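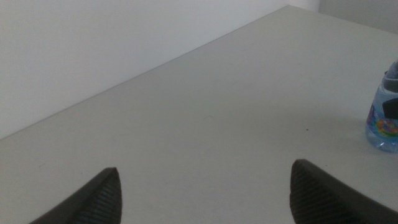
Serpil Sarıgül
Member, Tukby shared workshop

So I finally got over to Stilach to see the arm Orhun Yaman and Selim Kahraman are building, and I stayed way longer than I meant to (sorry, dinner). It's their third gripper design! Two ribbed fingers, dark, rounded at the tips, and Selim has reprinted them some 14 times. Drink bottles are the practice objects for now, clear plastic with busy labels, and Orhun swears the clear part is what makes them hard.

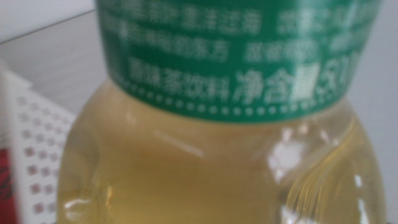

Stilach, February

The tea bottle was my favorite, green label and pale yellow tea, and from the wrist camera it looks enormous. Selim wants the fingers to close lower, on the body. Orhun wants the shoulder. They went back and forth on that for two coffees, and I'm with Selim. I'm going back once the new wiring is in.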